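Dunkle Hintergründe beim Drucken: streifig, wellig, Toner leer

Merle Hollis
10/13/20

Hallo zusammen, ich verzweifle gerade an meinem Handout. Ich muss für einen Abendkurs Folien ausdrucken, und die haben fast alle einen dunkelgrauen Hintergrund (ja, ich weiß, selbst schuld, am Bildschirm sah es halt so schick aus!). Mein Varkosell macht daraus Streifen, quer über die ganze Seite, und das Papier kommt leicht gewellt raus. Text auf Weiß druckt er einwandfrei. Die Tonerkartusche ist von Juli und laut Anzeige noch halb voll. Reinigungsprogramm habe ich schon 2 Mal laufen lassen, hat nichts gebracht. Muss ich jetzt wirklich alle Folien umbauen oder gibt es da einen Trick? Es sind 11 Stück, also noch überschaubar, aber Lust habe ich keine.

Beatrice Shirima
Beste Antwort

Hallo Merle, das kenne ich nur zu gut. Große dunkle Flächen sind für kleine Laserdrucker einfach Schwerstarbeit, da siehst du jede Schwäche der Trommel, die bei normalem Text nie auffällt. Am schlimmsten sind Bilder mit glattem, einfarbigem Grund, so wie bei diesem Motiv:
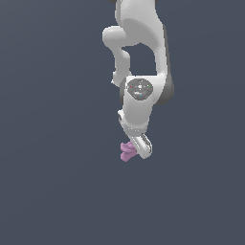 Gerenderter Arm in Weiß vor dunklem Schiefergrau

Bei so was würde ich den Hintergrund vor dem Drucken hell machen. Das musst du aber nicht Folie für Folie machen! Schau im Folienmaster nach, da stellst du die Farbe einmal um, und die Schrift gleich mit, sonst hast du am Ende weiße Schrift auf weißem Papier (ist mir passiert, 96 Blatt für die Tonne). Bilder, die ihren dunklen Grund selbst mitbringen, bleiben davon natürlich unberührt. Die mache ich einfach kleiner, halbe Seitenbreite reicht fürs Handout locker.

Gegen die Wellen hilft dickeres Papier. Ich nehme das von Obura und stelle im Treiber die Papiersorte auf »schwer«, dann läuft das Blatt langsamer durch. Und Tonersparmodus aus, der macht Flächen bei mir immer fleckig.

gast_flilu

copyshop. kostet fast nix und die haben ordentliche geräte. oder pdf verschicken, wer druckt denn heute noch

Merle Hollis

Danke Beatrice, das mit dem Master wusste ich nicht, ging ruckzuck! Die Streifen sieht man jetzt nur noch auf zwei Seiten mit Fotos, damit kann ich leben. Papier bestelle ich trotzdem mal. @gast_flilu: Im Kurs wollen alle auf dem Blatt mitschreiben, PDF fällt also aus.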